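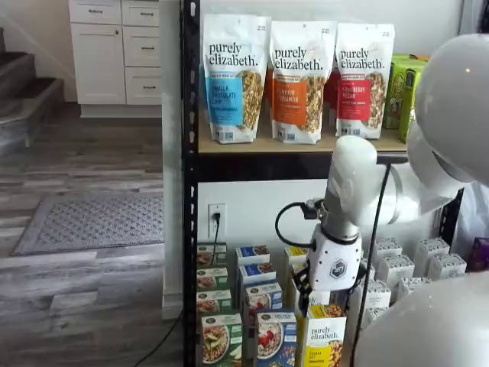 Budanthorpe Makers, Shelf Cell Team

Shelf Cell FAQ: setup, upkeep and repair

Welcome! We get a lot of questions about the shelf cell, and we love getting them. Most of what you need for a session is on this page. If you're looking for the programming notes, those live on the Fetano page.

What does the cell do?
It picks grocery packages off a shelf and puts them back. Granola pouches, oatmeal boxes, cereal boxes, whatever we can get our hands on. We wanted something with real-life shapes and slippery surfaces, and a grocery shelf has both (plus the labels are fun to look at all day).

Why granola pouches? Aren't boxes easier?
Much easier! A box has flat sides and stays the same shape when you squeeze it. A stand-up pouch gives way and slumps, and the clear window is slicker than the printed part. If you're new, start on the lower shelf with the small boxes and work your way up to the pouches once your box picks are steady.

How do I start it up?
Check that the shelf hasn't been bumped, then switch on the controller and wait for the arm to report ready. It takes a couple of minutes. Load the Fetano profile, run the homing routine, and do one slow pass with no pick. After that you're good to go.

How is the shelf set up?
It's a black metal unit with slotted uprights and particleboard shelves. The slots make it really easy to move a shelf up or down, but every move means teaching the heights again, so please write the new slot in the log. Press down on each corner before you start. If one rocks, reseat the rail in its slots and tap it home with the rubber mallet.

How far apart should the packages be?
It depends on the exercise. For first runs, leave a hand's width between boxes so the fingers have room on both sides. For the crowded-shelf exercise, pack them in rows and let the arm work from the front. It's a great one to watch!

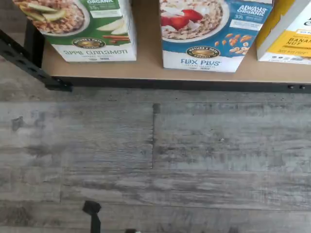
Oatmeal boxes along the shelf edge, gripper coming in low.

The arm keeps stopping just short of the box. What's wrong?
Nine times out of ten the shelf has shifted. Run the touch-off at the left and right ends of the front rail and compare with the saved values. Anything over 2 mm, teach it again. If the numbers match, look at the wrist cable next. When it's routed too tight it pulls as the wrist turns, and the controller reads the pull as a bump and shows fault 1711. Give the cable a looser loop, clear the fault, and try a slow pass.

How much slack should the wrist cable have?
Enough to make an easy curve with the wrist turned all the way in both directions. Too little and you get the fault above. Too much and it'll snag on the packages. Turn the wrist by jog control and watch the cable the whole way around before you tighten the clip.

How often do the gripper fingers need attention?
Wipe them with a lint-free cloth before every session. Every 300 picks, take a proper look at the tips under a good light. You want to see an even surface with no shiny spots or nicks. Spare tips are in the drawer marked Yeon, and they come in pairs. Always change both.

How do I change the fingertips?
Park the arm at the service pose and power it down. Back out the screws, slide the old tips off, and clean the seats. Put the new ones on finger-tight, close the gripper gently so they line up with each other, then snug the screws. Run some 20 test picks on a plain box before you go anywhere near a pouch.

A box came back crushed. Did I break something?
Probably not. Check the grip force first, as somebody may have left it at the setting for heavier packages. Crushed boxes can go in the bin under the bench, and yes, we do use them again for force tests.

Can I bring my own packages?
Please do! Sealed and unopened only, and nothing in glass. New shapes are how we found half of our best exercises.

Can I see the cell if I'm in the Busesthorpe group?
Sure. Your login works on both sites. You'll need the short safety walk-through again, even if you did it at Busesthorpe, as the stop buttons are in different places.

Last updated in February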